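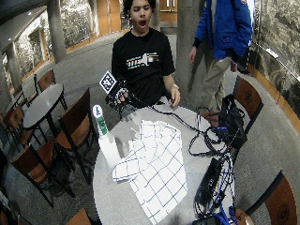

# Speaker notes: roads and police posts in the Walero hills

Evening session, 28 minutes plus questions. Cristian Palomino chairs.

## Opening

- Thank Cristian. Say that I worked on the Raden side of the district for 2 years and know the Clulano side mostly from reports.
- The question for tonight: does a new road bring the state closer to hill villages, or only its patrols?

## The road

- 60 kilometers, Raden to Clulano. Finished in November.
- Before it, a patrol needed two days on foot. Supplies came by mule.
- Some 300 families live within a morning's walk of it.
- Pause on the map. Point out the bridge at the halfway mark. Both sides want to hold it.

## The posts

- Police went in first. The clinic and the school were promised for the same season and are still shells.
- Villagers meet the government at a checkpoint, where their rice is weighed and their names are written down.
- The armed group still collects its tax at night. People pay twice.

## Somkiat Intarasuk's objection

- He argues that no teacher will take a job there until the posts are secure. Give this its full weight.
- My answer: the Clulano market reopened before any post was built, under a deal among village heads.

## Questions

- Expect one on surrender payments. I have no good figures, so say so.
- Leave the last slide up for the reading list.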